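Refurbishers' code for robot benches asks for little and checks less

27 April 2023

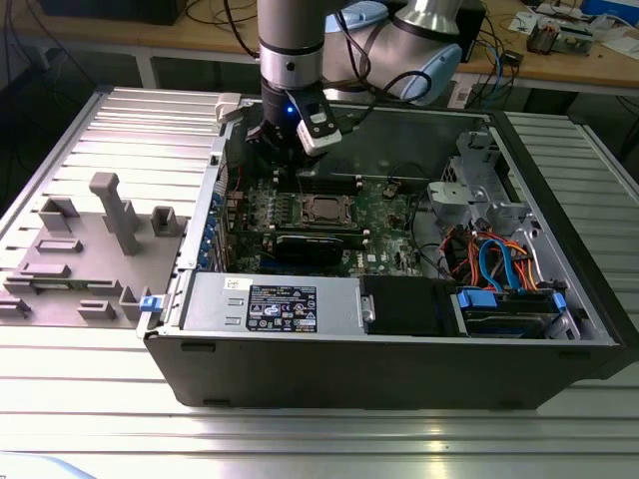

What the code says

A group of computer refurbishers has put its name to a voluntary code for benches where robot arms take apart and rebuild used desktops. The Nulladwood Code, named after the business park where it was drafted, runs to 30 clauses. Firms that sign may put a badge on their website. Two have done so, Flosto and Scanlon, and both helped write it.

Much of the text is plain good sense. Machines must be unplugged and left to stand before an arm goes near them. The person running the bench has to be able to reach a stop button without leaning over the work. Every drive must be logged by serial number before it leaves the case, and any board with a bare processor in the socket must be covered if work stops for longer than 30 minutes. Cables have to be tied back or moved out of the arm's path. Fixtures must be fastened to the table and checked at the start of each shift.

It is hard to argue with any of that. It is also hard to find a decent repair shop that would claim to do otherwise.

Who does the checking

The trouble starts at the back of the document, in the part on compliance. Signing firms fill in a form once a year, grade themselves, and send it to a mailbox run by Fatel, the consulting outfit that managed the drafting. Fatel will not visit anyone. It will not publish the forms either, although it says it may release "general findings" in October.

Gobnait Keane, who handled the project for Fatel, defended the approach. "If you open with inspections, small shops walk away," she said. "We wanted something people could sign this year." Asked what would happen to a firm that signed and then ignored the code, she said it would be "invited to a conversation."

Teresa Tierney trained bench technicians for years and read two drafts at the request of a former student. The early version, she said, set a top speed for the arm whenever a person was within reach and a limit on how hard a gripper could pull on a stuck connector. Both figures are gone. The final text asks for speeds and forces that are "suitable to the task."

"Suitable according to whom?" Tierney said. "The person who wants the job finished by lunch?"

Keane said the numbers were dropped after signing firms pointed out that arms and grippers differ too much from one maker to the next. That may be so. But a code could ask each shop to write down its own limits and show how it got them, and this one doesn't.

The numbers on offer

Supporters lean heavily on a trial at Flosto, where 937 desktops went through a robot bench with, according to the firm, no injuries and very little damage. Colm Corrigan, Flosto's operations manager, called it proof that the rules work in practice.

The trial summary is thin. It gives no count of damaged parts, does not say what "very little" means, and leaves out machines that were pulled from the bench and finished by hand. Almost all of the work was done before the code was finished, so it is not clear which rules were being followed. Corrigan said the staff had been using "the spirit of it" from the start. He declined to share the full log, citing customer privacy.

There was no comparison with people doing the same job by hand, either. Anyone who has swapped a memory stick knows how much depends on feel, and a buyer might like to know whether an arm bends more latches than a technician does, or fewer.

What is missing

Data gets a single clause. Drives must be logged, but the code is silent on who holds the log, how long it is kept, and what becomes of any pictures or recordings made at the bench. For customers handing over old office computers, that may matter more than the stop button.

Begoñe Calvo, who buys refurbished machines for a chain of language schools, said the badge would not change her orders. "I'd ask the same questions I ask now," she said. "How was it wiped, and who tested it?"

Fatel is taking comments on the code through its website. It has not said whether it will answer them.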